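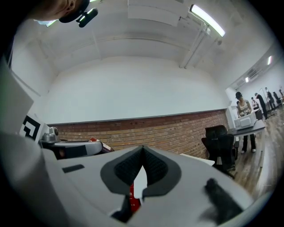
Skelum Door Draft Stopper, Heavy

A long fabric tube full of sand. People have been putting these at the bottom of doors for as long as there have been doors and cold feet, and we have not improved on the idea much. We did fix the seams, which used to leak.

The Skelum Heavy weighs 5 pounds and stays where you put it, including when a cat disagrees. It fits interior and exterior doors up to 36 inches wide – longer than that and you have a garage, which is a different department.

Details
Cover: cotton canvas, zippered, machine wash cold
Inner tube: double-stitched, filled with dry sand, not washable, please don't
Colors: oat, slate, and a green that looked better in the catalog
Price: $28
Returns: 90 days, unused or only lightly stepped on

Take the inner tube out before washing the cover. Hajnalka Medve in our returns room has asked us to put that in bold, but we don't have bold.

Will it lower my heating bill?
A little, if the gap under your door is the problem. If the window is painted open, start there.

Does it come in a lighter version?
Yes, the Skelum Light, filled with buckwheat hulls. It slides around on tile and is nearly silent about it.

Can I buy two?
Yes. Orders of 2 or more ship in one box, and the mail carrier will have opinions.

Spare covers are back in stock in July, in oat and slate only.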